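Pitumden Travel Forum
Islands and Coast > Lodging and Transfers
Thread: Environmental fee at Merrick Bay landing

A_Carnegie
The landing office at Merrick Bay has raised the visitor environmental fee to 320 per person, effective in February. The fee is collected before boarding and is valid for 10 days. Members arranging group travel are requested to revise their estimates accordingly.

M.Tabrizi
Thank you for the notice. I must register an objection to the validity period. Under the previous arrangement the receipt covered the entire stay. Our party remains on the island for two weeks and would therefore pay twice.

A_Carnegie
The posted schedule makes no exception for longer stays. A second payment would be required.

pnair_coast
I do not agree with that reading. The schedule states that the fee applies "upon landing." A visitor who does not leave the island does not land again. I stayed beyond the tenth day last season and was not asked for a further payment.

A_Carnegie
Last season the former schedule was in force. I would advise against relying on it.

B. Ulloa
May I return to the matter of lodging, which was raised in the earlier thread? The Filtau guesthouse has 100 beds and was fully reserved when I inquired. Are there units with kitchens near the landing?

L_Riquelme 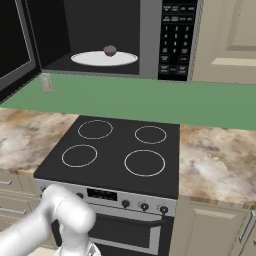

Novitz Cottages, on the hill road, accepts stays of one week or longer and is a short walk from the landing. Meals are not provided, and the nearest restaurant closes early. Each unit has an electric range with a flat black glass top and four burners, the largest at the front right, so a family can reasonably prepare its own dinners. Groceries should be purchased on the mainland, where prices are considerably lower.

M.Tabrizi
I would dispute the "short walk." With luggage, the hill road is steep, and older guests should arrange a car.

L_Riquelme
That is a fair correction. The office will arrange a car if notified before noon.

B. Ulloa
Thank you both. I will write to the office regarding the car and the fee.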